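Sunday, June 6, 2021

Record of the day, kept at the Brarkik Computing Workshop, Clendby. Entered by Lensa Kumsa.

The building was opened at 8. The heating has been off since the spring, and the front room was cool enough that a coat was kept on for the first hour. The mail held two items: the quarterly statement from Ondov, which was placed in the tray for payment, and a letter from the school at Tekin asking once more when its desktop computers will be ready. A reply was drafted and set aside until the end of the day, so that it could state a position with some confidence.

The position, as of this morning, was as follows. The school delivered its machines to us in February. All of them had been in a storeroom under the old gymnasium, and the paperwork that should have come with them was lost in a move. It was agreed then that each one would be opened, recorded, cleaned and put back into order before any new parts were bought. The work has gone more slowly than was promised. I note this without blame to anyone, but it should be written down.

Attention was given first to the tower entered in the ledger under 3062. The side panel had been removed and the case laid down on its side for inspection. 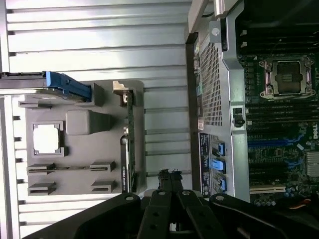 The purpose of the first inspection is to establish how a case is meant to be taken apart, and to write the steps down so that the next person does not have to find them again. I have always held that a well-made case instructs its own repairer. On this one the parts that a person is meant to handle are in blue: a bright blue latch handle with molded grips on the dark rail, and three lighter blue drive-connector latches, one above another, below the vent. The gray insert was also of interest, as its raised shapes follow the layout of a motherboard. I made a pencil drawing of it for the ledger, which took longer than it should have, and the proportions are poor. It will have to be done again by someone with a better hand.

A break was taken at 10. The kettle in the front room is now slow to boil and should be replaced out of the small-purchases fund.

After the break I looked for the older ledger, the one begun in 1972 when the workshop repaired adding machines and typewriters. I wished to see how my predecessors set out their entries. They wrote very little: the article, the fault, the remedy, the charge. There is much to be said for this, and I regret that my own entries run long. The binding of that volume is failing along the back and it should not be opened again without a proper support. It has been returned to the upper cupboard, wrapped in tissue.

The inventory of parts was then taken up for the same tower.
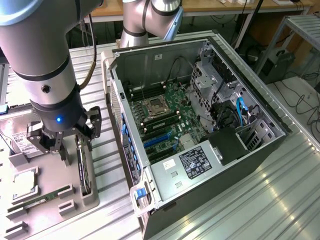 Under our rules a machine may not be listed as complete until every position on its board has been accounted for in writing. The rule is tedious, and I have argued against it in the past, though I no longer do. The processor socket was entered as empty, with its retention frame and lever present. Memory was entered as fitted, with a note to confirm the type against the printed list. The power supply was recorded as present and its label noted for copying into the ledger, a task for which I shall want the stronger reading glasses. A suitable processor is to be looked for in the parts drawers before any order is placed with Ondov, whose prices have risen twice this year.

The reply to Tekin was completed in the afternoon. It states that work continues, that a processor must be found for one machine, and that a delivery date will be given once the inventory is closed. I removed a sentence of apology that went on too long and left a shorter one in its place.

Matters carried forward: the drawing for the ledger; the kettle; a box or cradle for the old volume; the key to the lower parts drawer, which turns only with some force and will one day break in the lock.

The lights were put out and the building closed. Rain on the walk home.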